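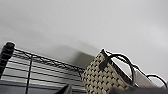

Mervin Kowalchuk told us, before we had even switched on the recorder, that a sour soup is made at the table and that whatever happens on the stove is only getting ready for it. We have come to think he is right, and this section sets out why.

4.2 Souring at the table

The 849 households that answered our survey in Urnitz and Claline were asked how they sour their everyday soup. We had expected most of them to name one souring agent, added while the pot was still cooking. Instead, 451 households said that at least part of the souring is left to the person eating. A bowl of fermented rye water, pickled plum juice or sharp whey goes round, and each eater adds a spoonful, tastes, and very often adds another. This was a delightful result for us, as none of the older printed recipes we collected has a word to say about it!

The habit changes the cooking too. Cooks who leave the souring to the table salt their broth more lightly and put the dill in later, and they are much fonder of roots that turn sweet in the pot (parsnip above all, then carrot and swede). The broth on its own tastes almost flat. Add the rye water and it wakes up at once, with the sweetness of the parsnip coming through behind the sourness.
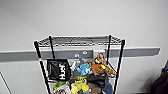

My mother would have sent that broth back, wrote one reader from Claline on a form we had left with space for remarks, because in our house you soured it in the pot or you didn't call it soup. Eleven other forms from the same village said much the same thing, and we treat Claline as a place where both customs live side by side, sometimes in the same street.

To see whether eaters could tell the two apart, we held tastings at the Jenell and McKinnon kitchens in September, using a single broth and a single batch of rye water. The tasters left 1164 written notes. Soup soured in the pot was most often called "round" or "soft"; soup soured in the bowl was "bright", "fresh" and, in a note we are very fond of, "noisy". The smell accounts for much of this, we believe. Rye water loses its bready, apple-like smell when it is boiled, and keeps it when it is stirred in at the last moment.

Figure 4. Woven basket with a pale openwork side and a dark rim.
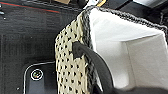 Plum juice behaved differently. It kept its smell well in the pot, and tasters who were firm about rye water were far less sure of themselves here, with many changing their minds between the first spoonful and the last. Whey sat somewhere between the two, though it split in the hottest bowls and we had to repeat that round with cooler broth. We return to plum juice in section 4.3, where the 300 recipes gathered from family notebooks are sorted by souring agent and by the moment at which it is added.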